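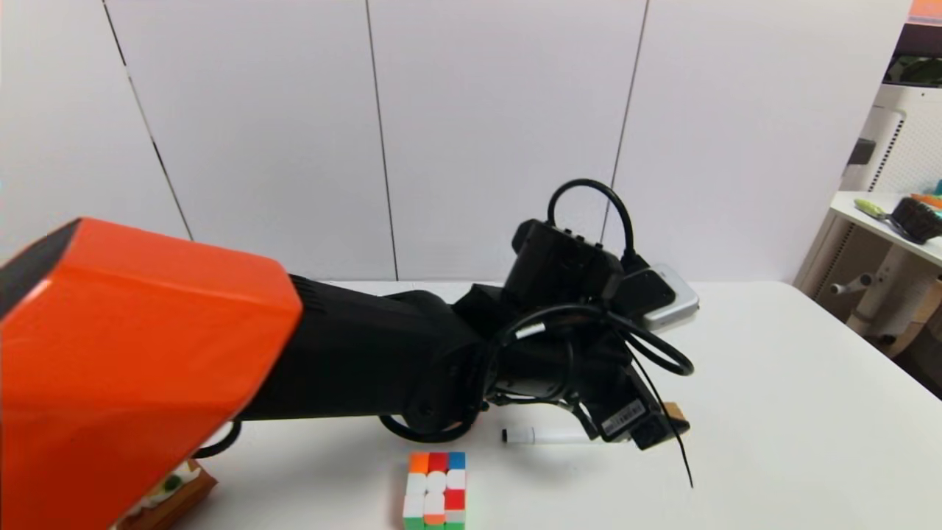 Larysa Dmytriv wrote under the last entry that the 60 Hz notch was probably fine and that the ripple came from the script, where the filter is applied twice if the cell is rerun without clearing the workspace. Checked. She is right about the rerun. The ripple is still there after a clean start, smaller.

**Monday, November 15, 2021**

Low pass, second order, cutoff set to 737 Hz. Input is the Drundus log, 2163 samples, one channel. Loaded with the Nouri import script, which still reads the header row as data and puts a NaN in row one. Deleted by hand for now.

- `filter` output lags the input, as expected
- `filtfilt` output lines up but rings at both ends
- mean removed before filtering, otherwise the first samples are useless

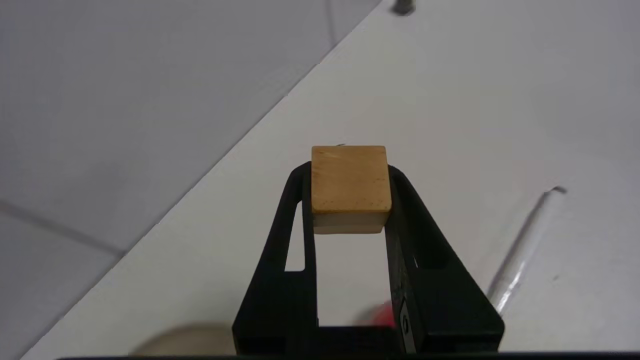
The ringing at the ends gets shorter if the record is padded by reflection before the call. Tried padding with zeros first and that was worse. Left the reflected version in `lp_test.m` and commented out the other.

Magnitude plot: use `semilogx`, not `plot`. Mitali's version from March has a linear axis and the corner can't be read off it. Her phase plot is in radians and mine is in degrees, so don't overlay them until one is converted. 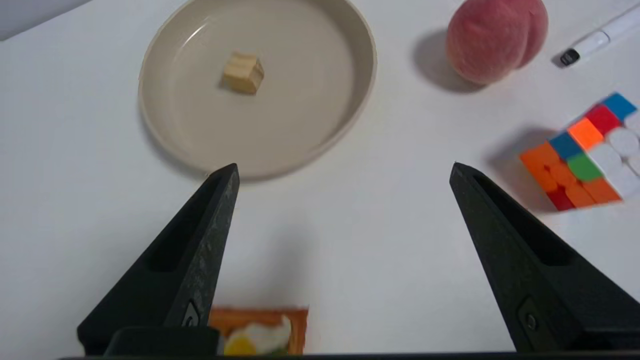 High pass next, same cutoff. Coefficients came out with the numerator signs flipped compared with the Clillport handout, and the gain at DC was nowhere near zero. Cause was a row vector passed where the function wanted a column. For the figure background I set the axes color to plain white, same as the tabletop with the beige plate on it, and the gray grid lines now survive the JPEG export. Line width 1.5. Legend moved outside the axes.

Saved as `hp_mag.jpg` and `hp_phase.jpg` in the Kidberg folder.
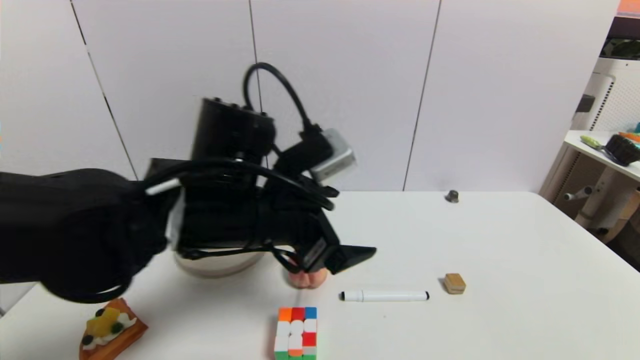

*Arm and gripper over the white tabletop.*

To do:

- fix header handling in the import script
- ask Mitali Karunaratne which sample rate she used
- rerun low pass with `clear all` at the top, compare ripple to Larysa's plot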